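Kapitel 4: Gaswarngerät Sakel 7 vor dem Einsatz prüfen

So, jetzt wird es praktisch! Ich gehe davon aus, dass der Akku voll ist und ihr die Grundeinstellungen aus Kapitel 3 hinter euch habt.

1. Geht an die frische Luft, weg von laufenden Motoren, und schaltet das Gerät ein. Der Selbsttest läuft, ihr müsst nichts drücken.

2. Wartet, bis alle Sensoren einen Wert zeigen. Steht irgendwo nur ein Strich, bleibt das Gerät zu Hause.

3. Startet den Nullabgleich im Menü »Frischluft« und lasst das Gerät dabei ruhig liegen (ich laufe auch immer gern damit herum, ist aber Quatsch).
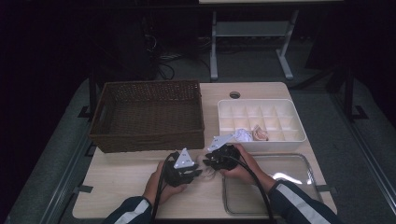
4. Setzt die Prüfkappe auf und achtet darauf, dass der Pfeil nach oben zeigt. Sie rastet hörbar ein.

5. Dreht das Ventil der Prüfgasflasche langsam auf. Nach kurzer Zeit müssen Hupe, Blitz und Vibration kommen, und zwar alle drei!

Achtung: Prüfgas nur in gut gelüfteten Räumen verwenden und nie direkt einatmen. Flasche nach dem Test sofort wieder zudrehen.

6. Kappe abnehmen und warten, bis die Anzeige wieder in Ruhe ist.
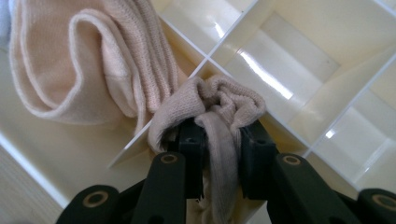 7. Ergebnis ins Prüfbuch eintragen, mit Kürzel und Uhrzeit. Rebecca Fabbri hat dafür eine Vorlage gebaut, die liegt dem Koffer bei.

Hinweis: Der interne Speicher fasst 900 Einträge, danach wird der älteste überschrieben. Wer viel misst, liest also lieber einmal im Monat aus – ich mache das immer gleich mit dem Filterwechsel.

Meldet das Gerät Fehler 784, sitzt meistens nur die Kappe schief. Noch mal ab Schritt 4 anfangen. Kommt der Fehler wieder, schickt das Gerät bitte an die Werkstatt in Hosau, zu Händen Osvaldo Pace, und legt eine Kopie der letzten Prüfbuchseite dazu.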